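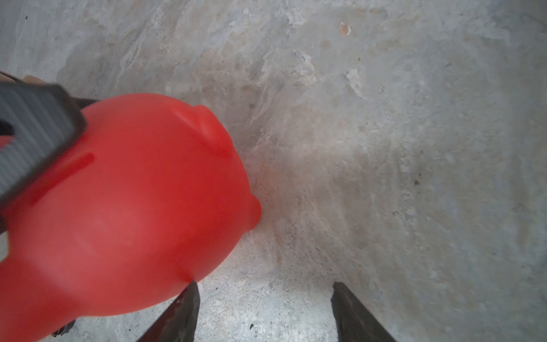
Paterson wants 47 dollars a year for its new "home care plan," and I have now read the leaflet twice without finding the care. You get a phone line, a yearly visit, and ten percent off parts. The phone line is the same one everybody else calls. I tried it on Saturday and waited through the same music.

The claim that gets quoted most is that members save 307 dollars over the life of a vacuum cleaner. Ngọc Đoàn wrote to ask how they got there. The reply said it assumes three motor failures. If your vacuum loses three motors, I would suggest a different vacuum.

Ragnvald Forsberg signed up last February and likes it, to be fair to them. His yearly visit was twenty minutes and the man changed a filter. You can buy that filter at Tokomska and push it in with your thumb.

The part I would look at hardest is the renewal. It is automatic, and the box is already ticked on the form. To cancel you have to write in, on paper, a month ahead. Kwok-wai Cheng missed it by two days and paid for another year.

If anyone has made a claim on the plan and got money back, please send me the details for the next issue.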